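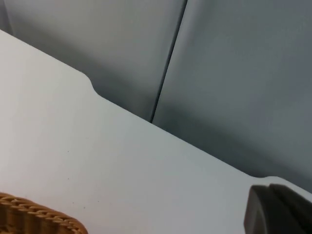 The Barkum table was the last big thing to go into the Granduneo flat, and it has the distinction of being the only piece of furniture I have ever bought for its edge. I had 68 tabs open one evening in November and every table in them was a rectangle. The Barkum has a white top with rounded steps cut into the side, as if somebody had started on a scallop and been called away to lunch. I am very fond of it. It's matte, so it doesn't glare back at you over breakfast, but it does show up every speck, and I have stopped inviting people who notice specks.

The basket cost 40 pounds from Feleck and was meant to hold bread. So far it has held post, keys, a bicycle pump and 2 tins of paint, which were a mistake. The walls behind are grey, after a long argument with myself about a green from Varma.

I asked for a basket with some character and I think the braid has plenty. It goes right round the corner like ship's rope, and gets more attention than the table did, which I try not to take personally.

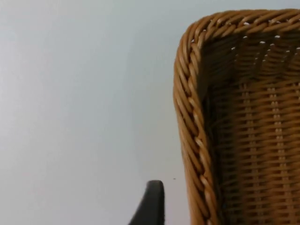

Corner of the basket, braided rim and woven inside — bread still pending.

More from the hall when the shelves are up.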